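Início | Arquivo | Casa | Oficina | Contacto

Papelinhos, listas e um teto que nunca mais acaba 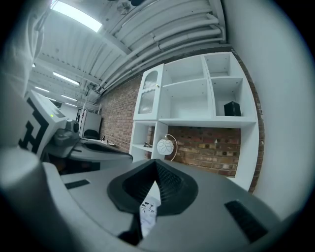 Um papelinho branco com uns rabiscos a preto, e o teto ondulado por cima.

Novembro, por Nesrin Keskin

Já tinha escrito que este ano íamos arrumar o armazém antes do frio. Começámos pelos papéis, que eram o pior. Quando alugámos o espaço, o Kobe começou a escrever em tiras de papel o que ia em cada caixa e a pousá-las em cima das tampas. Bastava abrir o portão para metade voar. Passados 14 meses tínhamos caixas sem papel e papéis sem caixa.

O método novo é simples. Cada caixa leva um número, escrito a marcador grosso no lado curto, e o número está numa folha presa à parte de dentro da porta. A folha diz o que há lá dentro e em que prateleira fica. Quem muda uma caixa de sítio risca e escreve ao lado. O Cor Schouten queria fazer isto numa folha de cálculo, e fez, mas ao fim de pouco tempo ninguém a abria e voltámos ao papel.

Ficámos com 67 caixas numeradas. Algumas juntei, porque tinham só um rolo de fita e dois parafusos. As de cartão que já estavam moles foram para a reciclagem e comprei caixas de plástico com tampa da Cikia, as médias. As grandes, cheias, não as consigo levantar sozinha.

Os papelinhos soltos li-os um por um antes de deitar fora. Muitos já não se percebiam: uma palavra cortada, um traço, uma conta de somar. Guardei três com medidas das prateleiras, que faziam falta, e passei-as para o caderno. O resto foi num saco.

Depois o teto. O armazém tem o teto branco, ondulado, com as vigas à vista, e os tubos brancos seguem por ali até ao cimo da parede de tijolo. Fica claro mesmo com pouca luz, e foi por isso que gostei do espaço quando o vimos. Em contrapartida, o pó assenta em cima dos tubos e cai quando alguém bate com a porta. Limpei o que consegui com um pano de microfibra atado a um cabo telescópico. Primeiro a seco, depois húmido, com uma gota de detergente. Para as vigas pedi a escada da Ilse, e mesmo assim a parte do fundo ficou por fazer.

A grelha redonda do teto também tem de ser limpa, mas ainda não decidi se a desmonto ou se passo só o aspirador com a escova pequena. Se alguém já desmontou uma destas, agradeço que me diga se o aro roda ou se puxa.

Contas: gastei quase 300 euros, quase tudo em caixas. O cabo telescópico já o tinha. Os marcadores são os da Kodport, que não saem com o pano húmido. Experimentei antes uns mais baratos e os números desapareceram na primeira limpeza.

O que falta:
- a prateleira de baixo, do lado do portão, onde estão as latas de tinta
- os cabos, que continuam todos no mesmo caixote
- a parte do fundo das vigas
- passar a folha da porta a limpo

As latas de tinta são para ver com o Cor Vanhove, que sabe quais ainda servem. As que estiverem secas vão para o ecocentro. Os cabos faço eu num fim de tarde, com abraçadeiras de velcro e uma etiqueta em cada um.

O Kobe continua a escrever em tiras de papel. Pus-lhe uma caixa de sapatos junto à porta para as deitar lá dentro, e ao fim do dia passo para a folha o que interessar.

Contacto: pelo formulário do blogue | © Nesrin Keskin | Voltar ao topo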